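Bondo Rooms, Lurnmont
Home | Bookings | Minutes | Kitchen rota | Contact

Minutes of the room users' meeting, Thursday, 6.30 pm

Present: the usual, less the two who had said they would definitely be there. Apologies were received from one of them. The meeting began at 6.40 when a second key had been found.

1. Minutes of the last meeting
Agreed, after the word "shelfs" was corrected. The person who typed it wishes it noted that it was late.

2. Matters arising
The tap still drips. The plumber from Pristilden has been rung and is thinking about it. The door sign has been straightened and is now crooked the other way.

3. The shelves behind the long table
This took up most of the evening. The complaint, put by the Ha table group, is that the compartments have filled up with clear plastic boxes and that a clear box tells you only that there is something in it. One member said that was the whole point of a clear box. Another said she had looked at the pink things through the plastic for a month and was no nearer knowing what they were.

There was a long exchange about the brown bottle. No group claims it. It was agreed that it be given a label by whoever put it there, or, failing that, be taken away by whoever is bravest. The file holder on the lower shelf was mentioned as well: several people felt that a file holder should hold files, and were told that it holds cable very nicely.

The cords stretched across the front of the shelves were defended by those who put boxes back in a hurry and criticised by those who have to get the boxes out. Left as they are until July.

4. The table top
The meeting had the table itself in mind here, and the green board marked 4 in particular. 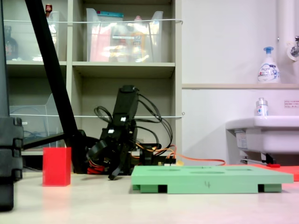
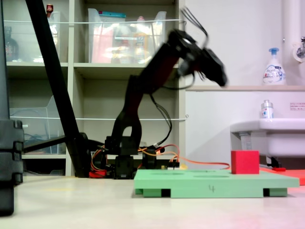
The red block on the board, at the right-hand end.
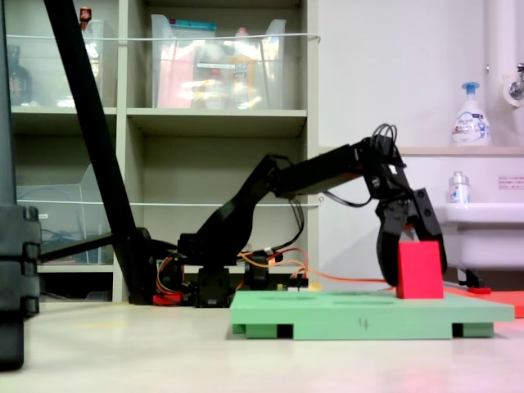
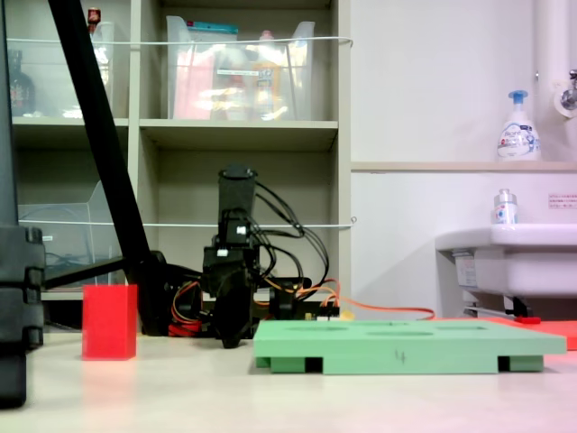 It was asked whether the number on the board meant there were three others. Opinion was divided. The Ha group believe so and will look in the cupboard under the stairs, where most things are believed to be. In the meantime the board keeps its place on the table and is not to be used as a stand for mugs, hot or otherwise. The recesses are tempting but they are not for mugs.

The red block is to be put away with the board at the end of a session. A proposal that it should have its own box was met with groaning, in view of item 3, and withdrawn.

Orange-red mat: stays on the sink side. A member asked for it to be wiped more often. She was thanked for volunteering.

5. Money
Around 3000 is left in the fund. A request for 25 of it, for labels and a decent marker pen, was approved with only one speech against. The speaker felt that string and card had always done perfectly well. He was asked to bring some.

6. Any other business
The biscuits were judged to be a decline on last time. The heating comes on at six and goes off when it feels like it, so please bring a jumper.

Anyone leaving last should check the back window, then check it again.

Next meeting: same room, same time, with the key. The meeting closed at 8.15, and the washing up was done by 2 people.

Last updated: July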